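Woltholm Tabletop Sets: Xiangqi subset

Overview

This subset covers Chinese chess (xiangqi) boards and pieces laid out on ordinary tables. It holds 3,338 images at mixed stages of setup and play. It was compiled by Trenell for work on piece detection and board registration.

Boards

Folding boards and thin plastic sheets are both included. Every board has the standard layout of nine vertical and ten horizontal lines, with the river across the middle and diagonals in the two palaces. Sheets are often wrinkled, so do not assume straight grid lines when fitting a homography.

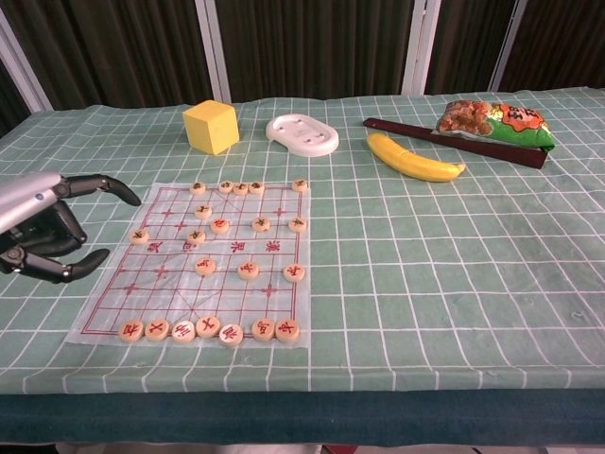
Semi-transparent sheet with red grid, wooden pieces, green and white tablecloth.

Patterned cloth showing through a clear sheet produces false line detections. Filter by color before running a line detector. The red print separates well from green in the Lab a channel.

Labels

piece_center: point on each disc
board_corners: four outer grid intersections
surface: cloth, bare, or mat

Piece type is labeled only where the character is legible. All others are marked unknown. Positions are not checked for legality.

Splits

train: 3,000
test: 338

Known issues

Pieces in tight rows may share a detection. In 30 training images the far corners were placed by extrapolation; see corners_est in the index file.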